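How to Pack a Cold Lunch Box in Overlapping Rows
Posted 3/15/26 by Athina Stefanou

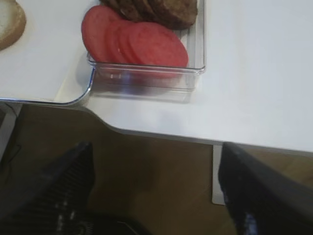
A shallow box with a flat bottom works best for this. Mine is a clear box with a lid that snaps on all four sides, but any rectangular food container will do as long as the food stands a little lower than the lid. Deep round tubs are hard to work with. The slices slide to the middle and end up in a heap.

The method is the same whatever you put in. Slices go in on a slant, each one leaning on the one before it, like shingles. You fit more in the box than you would by laying everything flat, and you can pick up one piece without dragging out the rest.

What you need

A rectangular container with a tight lid
Something sliced and firm, such as sausage or tomato
Small slices of bread, or cold patties
A cutting board and a sharp knife
Paper towels

Slicing

Cut round things to an even thickness. I go for the width of a pencil. Thinner slices fold over when you stand them up, and thicker ones push against the lid. If you use tomato, cut off both ends, lay the slices on a paper towel, and leave them while you do the bread. Turn them over once. Sausage can go straight in.

Bread should be a dense kind. Rye holds up well, and a soft white loaf doesn't. If the slices are taller than the box, trim them now. Patties need to be completely cold before they go anywhere near a closed container. I make mine the night before and keep them on a plate in the fridge.

Filling the box

1. Wash and dry the container, including the groove in the lid.

2. Start with the back row. Set the first slice of bread or the first patty against one short side, tilted slightly, and lean the next one on it. Keep going to the other side.

3. Fill the front row the same way. Work from left to right if you are right-handed. The first slice always wants to ride up and hang over the edge, so push its bottom in toward the middle with a fingertip.

4. Lay the last slice nearly flat on top of the others. It holds the row down.

5. Look along the rim from the side. Anything sticking up gets pressed down or taken out.

6. Put the lid on and close the long sides first.

If there is a gap at the end of a row, fill it with a piece of cucumber or a folded lettuce leaf. A loose row will be flat by noon - mine always were until Annelies Prins told me to plug the end.

Keeping it

Put the box in the fridge right away and carry it with an ice pack. Tomato next to bread is fine for a morning but not overnight, so pack that version the same day. Sausage and patties can be packed the evening before.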